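About Hakala Community Computer School

Welcome! We're a small evening school in Trurbridge, and we teach people how the machines on their desks work, how to keep them going, and how to stop being scared of them. Classes run in two rooms over the old Fladholm shoe shop on the high street (use the side door, the front one sticks).

It began with Ataahua Waaka and a kitchen table. She had been fixing computers for her neighbors, and they kept asking her to show them what she was doing, so she did. The kitchen got crowded fast! Seven people signed up for the first real course, and most of them came back for the next one and brought a cousin or a coworker along.

Since then around 600 people have taken a class with us. We've had retired bus drivers, new parents, a whole family of beekeepers, and plenty of teenagers who wanted to build something of their own and had a lot of opinions about fans.

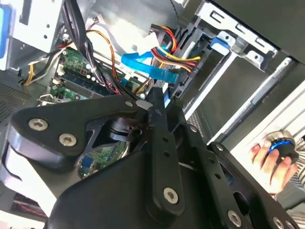
Page last changed: 10/11/20

What we teach

Our main course is called Flenura, and it lasts 40 hours, spread over the fall and winter. You start with the basics: what memory does, why a drive fills up, how to back up your photos so you never have to think about losing them. After that you pick a track. Repair is the busy one, but the writing and spreadsheets track has a very loyal crowd, and they bring the best snacks.

We also run short sessions on email, passwords and online forms. Come with your own questions, the messier the better. A good question can take over the entire evening and we love it when that happens.

How we do things

Groups are small and there are always 2 teachers in the room, so you won't sit waiting with your hand up. There are no grades. You can repeat any session you like, and lots of people do (the one on home networks especially, it's a tricky one!).

If you have an old desktop you'd like to learn on, bring it in. If you don't, we have shelves of them.

Coming to see us

New groups start in November. You're welcome to sit in on an evening before you sign up, just ring the bell marked Hakala and come on up. The kettle is on the left at the top of the stairs, and mugs are in the cupboard under it.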